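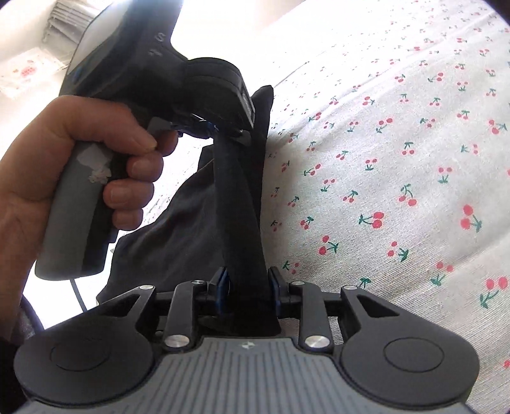 Apr 9, 2019. Second go at comparing the two hand grippers, the Trolik one with the stock fingers and the one Deming Feng rebuilt for us over in Groruden, and I must say I'm enjoying this more than the arm calibration! Soft things first. The strap hung nearly straight down with its end between the two small jaw fingers, and I like how the linkage brings them in from either side, so I'm keeping those fingers for now. The blue ties around their bases are staying too until Tarık Dağdelen has had a look (he has opinions on ties, bless him).

Trolik: 56 good closes out of 70 on webbing. Rebuilt one: still to do, I ran out of afternoon. Controller gain left at 1000 for both, and please, whoever comes in next, don't touch it before the second set is in or we'll be starting all over again.

My wrist gets tired after about 239 squeezes, which I didn't expect, and I'd love to try a lighter spring before July. Ask Deming whether the Ollov springs fit. Also the white tape on the grip is torn and peeling, so put a fresh piece on and write the unit number on it this time.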